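I finally gave in and bought a proper winter hat in February, when any sensible person has already owned one for three months. We moved to Nemstead from somewhere a lot warmer, and I'd been getting by with a hood and a bad attitude.

The hood stopped working on the walk up to Clernberg. It's 2,894 feet at the top, so hardly a mountain, but the wind comes over that last ridge sideways and goes straight in one ear. My husband had a hat on. I had a headache for the rest of the day and he was very nice about it, and that was worse.

So I went shopping! I tried four hats at Beris, the outdoor place by the bus station. The first was wool and so itchy I had it off before I found the mirror. The second had a pom-pom (no judgment, I just have a round face). The third slid up my head every time I talked, and I talk a lot. The fourth was plain black, with a brim that folds up, and it stayed where I put it.

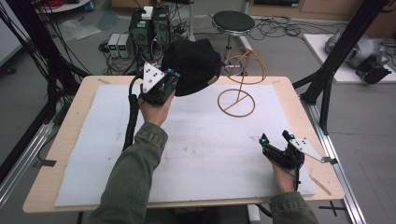 *A black knit beanie. Goes with everything.*

Things I've learned since then, mostly the hard way. Wash a knit hat in cool water and don't wring it out – roll it in a towel and press. Dry it flat, because hanging it on a hook gives you a strange point at the back that takes days to go away. And if it's gone baggy, a short soak and a bit of reshaping with your hands will bring it most of the way back.

I also tried knitting one myself, with 245 yards of gray yarn from the Hamada market. I got two inches in, dropped a stitch during a phone call and have not picked it up again. It lives in the basket by the couch now, needles and all.

We're going back up Clernberg next month if the road's clear. I still need gloves, so if you have a pair you love that lets you work a zipper, please leave me a comment.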